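Gripper comparison: progress report for the second stage
Prepared for the Cellow equipment fund
Jan 11, 2026

Dear all,

Thank you for your patience over the holidays, and for the kind notes that came with the second payment. I had meant to send this before the end of December, but I wanted the last set of pick attempts finished first so that you would have the whole stage in one place. It's finished now, so this report covers everything up to the close of stage two.

You'll remember that the grant pays for a side-by-side trial of three grippers on the same arm, working from the same bin, with the same controller. The three are the Risteck parallel gripper, the Janness soft-finger gripper and our own modified hand, which everyone here calls the Stetsiuk after the street the first workshop was on. The question we promised to answer is a plain one: for mixed household clutter, which of them should a small lab buy or build if it can only have one?

We logged 605 pick attempts in this stage. I had told you to expect 300, so we have done rather better than planned, mostly thanks to the new controller settings, which let us go from one attempt to the next without stopping to re-home the arm. An attempt counts as good only if the object is lifted clear of the bin walls and held while the arm moves to the drop point. Dropped on the way is a miss, even if it was a lovely grasp up to then, and I'm afraid there were a few of those that hurt to write down.

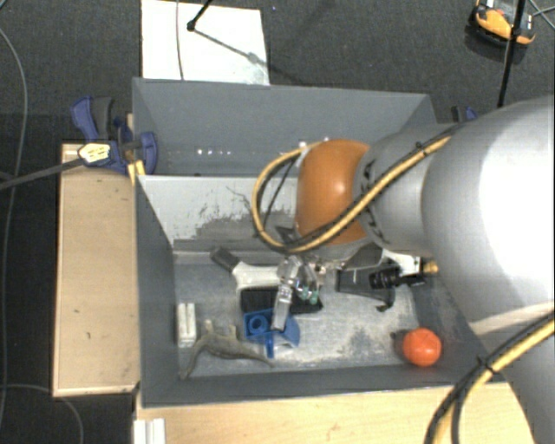 Jamie Lightfoot

The objects have turned out to matter more than I guessed when I wrote the proposal. A ball sounds like the easy one, and for the Janness it is, but the Risteck will squeeze it a little off center and send it rolling into the corner, where the walls get in the way of a second try. The brush is a different sort of trouble. Every gripper can hold the handle, but when it lands with the bristles flat on the floor of the bin the handle sits at an angle, and the planner likes to come straight down. We now allow a tilted approach for long objects, and that has helped all three grippers, the Stetsiuk most of all.

The toy dinosaur has become something of a favorite with the team. It has legs and a tail and no two sides alike, so it makes a good test of whether a gripper copes with a grasp that's only half right. The soft fingers did best on it by a comfortable margin. The blue plastic piece with the ring is the one I'd single out for next time, as the cameras quite often give us a sensible outline for it and the controller still picks a poor spot to close on. I think we should be aiming for the ring, and I'd like to try weighting the grasp choice that way before we blame any of the hardware.

We kept the bin divider in for this stage, as agreed at our last call. Sloped as it is, it takes away some of the room for the arm at the back, and I know one of you wondered if that was a fair thing to do to the wider grippers. My feeling is that real bins are awkward too - but I have marked those runs separately in the log, so you can leave them out of the comparison if you prefer.

A word about cabling, dull as it is. The yellow and black cables run along the outside of the arm with ties, and there has to be a generous loop at the wrist joint so that nothing pulls tight when the gripper turns. We lost two afternoons getting that loop right. The routing is written up now and will go into the build notes, where I hope it saves some other lab the same two afternoons.

On money, we are within budget. The spare fingertips for the Risteck cost less than quoted, and I would like your permission to move the difference over to a second set of soft fingers, which do wear with this much use.

For stage three we plan to repeat the full object set with the lights lowered, try the ring weighting I mentioned, and then write the buying guide. You are very welcome to come and watch a session. Just let me know a week or so ahead, and I'll make sure the arm is set up and the kettle is on.

With warm thanks, as always, for your support.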